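4.2 Clothing left on beds

Beds turned out to be the main holding surface in the small apartments. We did not plan for this. The protocol (written in August, before any visits) had chairs, floors and door hooks as the three categories, with beds folded under "other". By the end of the Pirkinberg visits "other" was bigger than the rest put together, so we split it out and recoded everything. 807 items in total across 16 households, coded by the first author and then again by Grethe Vestergaard. Disagreements were mostly over what counts as folded.

Three states were used for the final coding: flat, folded, crumpled. Flat means spread out with no overlap. Folded means at least one deliberate crease, even a bad one. Crumpled is everything else. We tried a fourth state, "draped", after the Unnithan scheme, and dropped it – coders could not keep it apart from crumpled when the item lay on soft bedding. On a chair back draped is obvious. On a duvet it isn't.

Bedding matters more than we expected. A plain cover makes a single item easy to find and also easy to ignore, residents said, becuase it looks like part of the bed. Busy covers work differently. Several residents with printed or striped duvets told us they lose socks and small shirts in the pattern and only find them when making the bed. Larger pieces in one solid color were not a problem for them. Figure 3 gives one case, a dark red cloth left crumpled on a striped duvet with cartoon prints, one corner of the cloth sticking up. Coded crumpled by both coders. Item type left as "towel or shirt", the code we used whenever the shape did not settle it.

Figure 3. Crumpled dark red cloth on a striped, printed duvet. 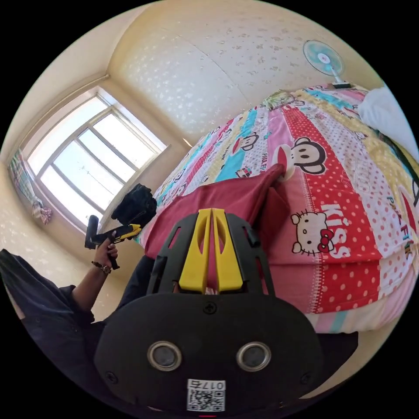
Item type was the weaker code overall. Of the items found on beds, 19 stayed in a combined type after the second pass. We kept them in the state counts but took them out of the sorting analysis in 4.3, where type decides which pile a thing goes to.

Time of day also has an effect, not fully worked out. Morning visits gave more crumpled items, evening visits more folded – some residents fold on the bed and then leave the stack there until they need the bed. The Mutalham households did this most. One resident called it the "second closet", and moved the whole stack to a chair every night and back again in the morning. Items moved this way were counted once, at the place were we first saw them.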